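The owner of the Flukham coffee counter does not like to talk about coffee. She has been selling it for 14 years, first from a cart outside the Akande building and now from a narrow space on the ground floor, and she says customers assume she wants to discuss beans. What she wants to discuss is lids.

"A lid that doesn't seat is a ruined shirt," she said. "I've paid for shirts."

We met at two in the afternoon, when the lunch line was gone and she could sit down. She asked that her name be left out because she still has a lease to negotiate. The counter serves more than 400 hot drinks on a busy day in winter, nearly all of them to go. In July it drops by half and she sells iced tea.

Her routine for a to-go order has not changed much since the cart. Fill to a finger below the rim. Wipe the rim if anything has run down. Set the lid on the far side first, then press toward yourself and go once around with the thumb. New hires tend to push down in the middle, which bends the lid and leaves a gap at the seam of the cup.

"The seam is where it leaks," she said. "There's a little ridge where the paper overlaps. Turn the cup so the drinking hole is nowhere near it. I say that to every person I hire and I still find them lined up, hole right over the seam."

She buys cups in sleeves of 40 from a supplier called Drallero. She used to buy a plain white cup from Devby that she liked better, but the lids came from a different factory and the fit changed from one shipment to the next. For most of one spring she tested a lid from every sleeve before she opened the counter, filling a cup with water and holding it upside down over the sink. When she switched to Drallero she started ordering cups and lids together, and the morning test went away.

The cups she has now are printed, and she was against that at first. Printing costs more and she did not think anyone looked. Then a few regulars told her they could spot her cups across the lobby, and she stopped complaining about the price.

The surface matters too, she said. At the cart she worked on a steel shelf that rattled every time a bus went by. The space at Flukham came with a hard, smooth top, and she was pleased with it until she saw how every crumb showed. The counter sells muffins and a dry almond cookie that breaks when you look at it. She keeps a folded cloth by the register and wipes between orders when she can.

"You put a cup down on crumbs and it rocks," she said. "Or they stick to the bottom and end up on somebody's desk. I'd rather wipe 400 times."
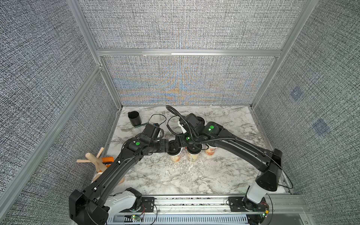
Other people who do this work have their own rules, and at a counter two blocks over they told me that crumbs were the least of it, that the real trouble was people taking three cups at once without a carrier and squeezing the one in the middle until the lid came up.

I repeated this to her and she agreed with most of it. She keeps carriers under the register and hands one over for any order of 3 or more, whether the customer asks or not. Some hand it back. She has watched them go out through the revolving door with the cups held in a triangle between their fingers, and she does not watch for long.

For people who stay, there are mugs. She has a small number of them and hangs them on a wooden tree at the end of the counter. A tree takes up less room than a shelf, and the mugs drain while they hang. The drawback is that it tips if all the weight is on one side, so the mugs go back on opposite pegs. Forks and spoons stand in an open cup, handles up. She tried a tray with compartments and gave it away after a month - it collected sugar and was a pain to wash.

I asked whether she had ever thought of dropping paper altogether. She has. She ran the numbers on a deposit mug last year and could not find anywhere to put a bigger dishwasher. A customer who brings a mug from home gets a discount, and a few do every day. She rinses theirs first with hot water.

Before I left she made me a coffee to go and put the lid on slowly so I could see it. Far side, near side, once around with the thumb. Then she turned it to check the seam and slid it across.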